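Notes for my talk at the Fudbridge small shops evening
Dorottya Pintér

Okay, start slow. Say hi, thank Norbert for the room, put the water somewhere I won't knock it over.

Open with the pears. My first January in the shop I ordered 24 crates of them because the price was so good, and I was so proud of myself! Nobody in Fudbridge wants pears in January, at least not from me. (Pause for the laugh. If there's no laugh, keep going.) We ate pear everything at home for weeks, and my total loss that month was $2,796. I still have the sheet it's written on and I'll hold it up.

So tonight is about ordering less. I know that sounds scary — an emptier shelf feels like a failing shop, and I felt that in my stomach every morning. What changed my mind was my old boss Attila, who used to say a customer can only pick up the top layer anyway. 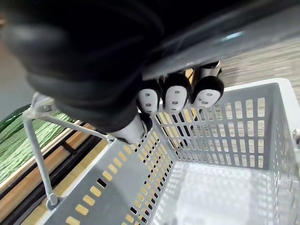
A basket, then the produce display.
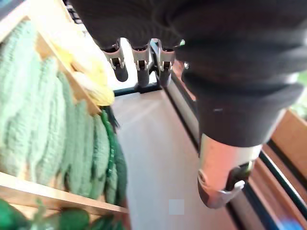

Dorottya Pintér

Next bit is the false bottom trick. Turn a crate upside down, put your good crate on top, and you've got a full-looking stand with half the fruit. Ask who does this already. Cletus will put his hand up, let him talk, but not for long!

Then the order sheet. Mine has 2 columns, what I sold last week and what I threw out, and I fill it in before I call Dobos and not after. I used to do it after, and I'd order with my mood. Rainy day, tiny order. Sunny day, far too many peaches.

Mention soft herbs. Basil hates my cooler, so now it lives by the register in a jar and sells better there.

Money slide, go quickly: up to $2,000 saved in a good season. Say clearly that this is my shop and yours will be different.

Questions. Someone always asks about bananas. Answer: small bunches, every other day, and keep them away from the avocados unless you want the avocados ripe by lunch.

Filed under: Talks & Events, Shopkeeping
Contact | © Dorottya Pintér | Back to top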